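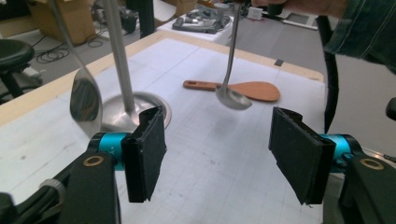 Wisano 手持夹爪使用评测：用手教机器人挂厨具

作者：Demetrio Garrido
2019年5月7日

先说明一下，中文是我的第三语言，有些句子可能写得比较硬，请读者原谅。我们实验室里中国同事比较多，他们希望我把使用感受写成中文，方便以后的学生看。夹爪是我们自己付钱买的，价格691欧元，不包括相机和软件。Wisano 公司没有看过这篇文章。

我为什么买它

我们的课题是让机械臂整理厨房里的长柄工具：汤勺、勺子、饭铲，从桌上拿起来，挂到不锈钢架子上，或者从架子上取下来，放回桌面。这个任务听起来很小，但是对机器人很麻烦。勺柄细，表面反光，挂着的时候还会摆动。饭铲是木头的，平放在桌上，很难从侧面夹住。

以前我们用 Camer 的遥控手柄，人坐在旁边，看着机械臂，一点一点推过去。遥控的好处是数据直接就是机器人的动作，不需要转换。坏处是慢，而且人很累。挂一把汤勺，我自己用手只要很短的时间，用遥控我要停下来很多次，看勺柄是不是对准了挂钩。新来的学生还要先练习，练习期间的数据大部分不能用。

手持夹爪的想法是，人直接拿着和机器人一样的手指去做，相机装在夹爪上，把过程录下来，再交给软件去训练。我读了几篇文章以后觉得值得试，所以在去年九月订了一套。

手指和手感

手指的垫子是黑色的，表面粗糙，有一点起毛。两块垫子面对面，各自装在一个短的青色圆柱接头上，再往下是黑色的支架。支架的圆孔里有黄铜色的垫圈。整体看起来不像玩具，也不漂亮，像车间里的东西，这一点我喜欢。

垫子的边缘是我最先要批评的地方。我们这一套的上边缘已经不整齐了，有一些浅色的细纤维露出来。夹勺柄的时候没有影响，夹很薄的东西时，我觉得边缘会先弯一下，然后才夹紧。说明书里没有写垫子多久需要更换，我写邮件去问，回答是“看使用情况”。这个回答对我没有帮助。如果你的任务需要用指尖去捏，我建议订货的时候同时订一副备用的垫子。

粗糙的表面对金属柄很好。光滑的勺柄，用我们以前的硬塑料手指常常会转，勺头就朝向别的地方。用 Wisano 的垫子，转的情况少了很多。对木饭铲也可以，不过需要先让它的一边稍微抬起来，或者把柄推到桌子的木边那里再夹。这个技巧是学生自己找到的，后来我们把它写进了操作步骤。

重量适中。连续录半个上午以后，手腕会有感觉，但是我没有需要休息一天。握把对大的手比较友好，我们组里手小的同事说扳机离得有点远，她要用两个手指去拉。希望下一个版本可以调节。

相机看到什么

相机在夹爪上，所以画面里一直有两个手指，中间是张开的空间，后面是桌子和工具。这对训练很重要，模型以后在机器人上看到的画面，也应该是差不多的样子。

不过反光是一个问题。不锈钢架子的底座又圆又亮，会把周围灰色和白色的东西都反射出来，勺子的勺头也是这样，好像一面小镜子。我们的桌面是白色的，上面印着很淡的网格线，我原来以为网格对定位有帮助。线太浅，帮助比较小。后来在房间里多贴了一些有图案的纸，定位才比较稳定。

还有一件事，请一定告诉你的学生：旁边的人会进入画面。我们录的时候，经常有人在对面扶着汤勺，或者伸手去整理东西，袖子和手就被录进去了。少量没有关系。如果每一次示范都有同一只手在同一个位置，模型可能会学到“看见手才开始动”。我们有一批数据就是这样，后来只好重新录。

黑色的线也要注意。桌边的线垂下来，在夹爪附近绕一个弯，手移动得快的时候可能碰到。我现在的习惯是开始以前先把夹爪在整个工作范围里走一遍，确认没有地方会挂住。

软件和数据

录下来的东西我们用 Utitz 处理。安装不难，文档是英文的，写得清楚，只是关于校准的那一章顺序有点乱，应该先做的步骤放在了后面。请把这一章从头到尾读完，再动手。

这次评测我们一共录了1,000次示范，全部是挂厨具和取厨具的任务，由三个人轮流完成。Utitz 检查以后，931次可以用。在不能用的里面，有29次是相机丢失了位置，基本都发生在夹爪离架子底座很近的时候，我怀疑和反光有关系，但是没有做专门的实验来证明。其他的失败是人的原因，比如忘记按停止，或者工具掉了以后又捡起来继续做。

我对这个结果满意。用遥控的时候，我们从来没有在同样的时间里得到这么多数据。当然，这两种数据不能简单地比较。遥控的每一条轨迹，机械臂肯定能做到。手持的轨迹里，有一些动作对人的手臂很自然，对机械臂就超出了关节的范围。Utitz 有一个功能可以提前过滤，我建议打开。它的默认设置比较宽松，我们调得更严格了一些。

和遥控比较

我的组员 Kiều 比较喜欢遥控，我们为这个讨论过好几次。她的意见是，做挂钩这种最后需要很准的动作，遥控更可靠，因为人看到的和机器人做到的是同一件事。她说得有道理。挂汤勺的时候，柄上的孔要对准钩子，手持夹爪录的时候人会不知不觉地用手腕去试，左右轻轻晃几下，感觉到了就放开。这种感觉相机录不到，模型只看到手在晃。

我现在要求大家录的时候放慢，到了钩子前面停一下，再直着进去。这样录出来的数据没有那么“自然”，但是模型学得更好。如果动作特别精细，我们还是用 Camer 的手柄补一部分。两种数据放在一起训练是可以的，比例需要自己试，我还没有找到一个对所有工具都合适的比例。

对于从桌上拿起饭铲、把勺子移到架子旁边这样的部分，我不会再回去用遥控了。

优点

学习很快，新学生当天就能录出可以用的数据。
垫子对光滑的金属柄抓得住。
不占用机械臂，机械臂坏了或者别人在用的时候也可以继续录。
支架结实，有一次从桌边掉到地上，检查以后校准没有变。

缺点

垫子边缘容易变得不整齐，更换周期没有说明。
扳机位置不能调节。
靠近反光的物体时，定位有时候会丢。
没有力的测量，需要手感的动作录不完整。
包装里没有放工具，拆垫子要用的小扳手得自己准备。

给准备购买的人

如果你的任务是移动、摆放、收拾这一类，物体又不是特别薄，我推荐 Wisano 这一套。如果你主要做插接或者拧螺丝，我会先借一套试试，再决定。买之前还要看一下你的机械臂末端能不能装同样的手指。我们需要另外做一块转接板，图纸 Wisano 会给，加工要自己找人。请把这个时间也算进计划里，我们当时没有算，等了比较久。

我给它四颗星，满分五颗。换过一副新垫子以后，我会回来补充夹薄东西的结果。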